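About us

Iklow is a small company that sets up robot arms for kitchens, canteens and care homes. We have 16 people on the staff and one building, on the Pilkington estate. Most of our work is with table jobs: laying out trays, picking up spoons and plates, clearing away and stacking.

We do not build the arms ourselves. We buy them in, fit our own fingers and cameras, and write the software that tells them what to do. The customer then has an arm that does one or two jobs in one place, and staff who have been shown how to stop it, clean it and start it again.

How we started

The company began as a repair shop for packing machines. A canteen we did some work for asked if an arm could lay trays for the breakfast shift. It took us much longer than we had quoted, and the first version was too slow to be of use. The second version went into service and we have kept to this kind of work ever since. The repair side was sold to Samico, who still do our metalwork.

Visits and open days

We hold an open day every August and take smaller groups through the rest of the year. Visitors come from care homes, schools, catering firms and local colleges. A visit lasts nearly 2 hours. It begins with a short talk in the meeting room, then moves to the workshop, where there is usually one arm running and another with its covers off so that people can see the wiring.

The main part of the visit is the table demonstration. We call the table set-up Skerkumon, after the first program we wrote for it, and the name has stuck. The arm works with everyday tableware on an ordinary tabletop. A member of staff runs it and talks through each step, and visitors may ask for any step to be done again.

Things go wrong in these demonstrations and we leave them in. A spoon is thin and lies low in a plate, so the fingers have to come in at the right height or they close on nothing. Plates with a raised rim are easier to hold but harder to put down flat. People who work in kitchens tend to spot these problems before we mention them, and a good deal of what we have changed over the years came from remarks made at the table. 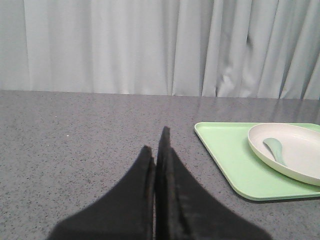

After the demonstration, visitors can move the arm by hand with the motors off, or drive it slowly from the control panel with a member of staff beside them. Children need to be aged 7 or over to take part in this and must have an adult with them.

Arranging a visit

Group visits are free. The largest group we can take is 16, including teachers or carers. The workshop is all on the ground floor and there is parking at the front of the building. Please wear flat shoes and tie back long hair. Bags and coats are left in the meeting room.

If you would like us to try a particular plate, cup or tray from your own kitchen, send it to us a week ahead or bring it on the day. We cannot promise that the arm will manage it, but we will try it while you are here.

To ask for a place, use the form on our contact page and tell us how many of you there are.

Page last updated May 1, 2023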